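Introduction to Automation, Unit 4
Handout: the demonstration visit at Skillova

Please read this before the visit and bring it with you. After the visit you will write a report of two pages. The questions for the report are on the course page, under Unit 4.

Where we go

Skillova is a company that prepares assembly tasks for two-armed robots. Its demonstration room is in the Buthelezi building, on the ground floor, behind the bicycle parking. The group meets at the main door. The host will open the door one time only, so be early. Closed shoes are required. Long hair must be tied. Large bags stay in the lockers, and the lockers take a coin which you get back.

What you will see

The visit has two parts. In the first part the host explains how a task is planned on the computer. In the second part we stand behind the yellow line and watch the arms at work on the table. Last November the first part became too long and the group saw only a short piece of the second. This time we asked for the opposite order if the room is free.

Words you need

Fixture: an object which holds a part in a known place, so that the robot does not have to search for it. A fixture can be very simple. A board with a pocket of the right shape is already a fixture.

Home position: the posture where the arms wait before a task starts and where they come back when it ends.

Shared workspace: the part of the space that both arms can reach. It is the most useful part of the table and also the most dangerous one for the robot itself, as the arms can hit each other there.

Degrees of freedom: the number of independent movements. Count them for the arm and for the hand separately. Many students mix these two numbers in the report.

Cycle: one complete run of the task, from home position to home position.

About the numbers

The host will give you a log from the project Jotine. It has 3,865 cycles, and 124 of them are marked as stopped. A stopped cycle is one where the controller ended the movement before the task was complete. It does not always mean an error of the robot. Sometimes a person pressed the stop button, and the log has a separate column for it. Calculate the percent of stopped cycles with and without these manual stops. Do not round before the last step.

The log from Prindwood, which some of you found from an earlier year, uses another definition of a cycle. Please do not compare the two.

Two arms above one board

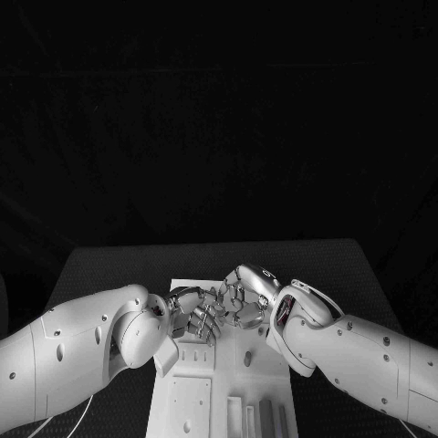 Buthelezi building, 4/30/22

The two hands are nearly touching, so this is a good posture to study the shared workspace. Look first at the wrists. They are bent, and the hands come together over the board while the forearms stay well apart. If you planned the same meeting point with straight wrists, where would the forearms have to be? Make a small drawing from above.

Then look at the fingers. They are curled, and a curled hand takes less space in length than an open one. In your planning exercise, you have to give the hand a safety volume. Give one value for the closed hand and one for the open hand, and say which one you use when both hands are over the board.

The board has slots, holes and a pocket of different shapes. Choose one of them and describe a part which could fit in it. Write from which direction the hand should bring the part, and what the other hand does in the meantime.

For the report

The report gives 100 points in total. The drawing from above is part of it and may be made by hand, if the lines are clear. Write the unit of every number. Send one file in PDF format, with your student number on the first page.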